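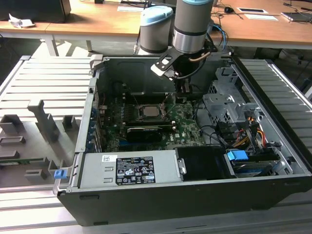

Dell tower on its side, cooler off, CPU still in the socket.

List: workshop-hardware
Date: Saturday, June 16, 2018
Subject: Re: Dell towers, strip order and what goes in which tray

On the Jerley list, an earlier message said:

> We have the first of the Dell towers open and I would like the strip
> order settled before the rest are started. The old sheet says power
> supply first, then cards, then board. It was written for the Zirnari
> cases, which open from the other side. Does it still apply? Also, do
> we pull the CPU before or after the board comes out, and does the
> graphics card count as a card or as a board for sorting?

The old sheet does not apply. Proposed order for the Dells:

1. Mains lead out, hold the power button for a few seconds, lay the case flat with the open side up.
2. Cooler off. Wipe the old paste from the CPU before going further so it does not end up on the socket frame.
3. CPU out while the board is still screwed down. The retention frame is stiff and the board flexes if it is loose. Cap the socket straight away.
4. Graphics card. It sits just below the socket, so take it out after the CPU and mind the thin red and black wires that cross the board there. Unplug them at the connector. Do not pull on the wire.
5. Drives. The blue plastic tabs are the releases. If one will not move, check for a transit screw before forcing it.
6. Power supply. Read the rating off the black label and write it on the tag. Leave the barcode sticker on.
7. Motherboard last. Keep the screws with the case.

Sorting: a graphics card counts as a card. Bare motherboards go in the grey trays, one per antistatic bag, CPUs in the clamshells. We have 63 clamshells left and a box of 200 bags, so bags are not the limit.

Slot covers stay on the case. The Marchetti order was for complete cases, and replacement covers in the right colour are a nuisance to find.

On time: the last batch took roughly 92 minutes per case, mostly from putting the power supply first and then working around its loose cables. I expect the order above to be quicker but have no figure yet.

Still open: whether the Tramex labels survive the wipe-down. I put 2 on a scrap side panel and will check them next week.

Corrections to the list, please, so they stay in the archive.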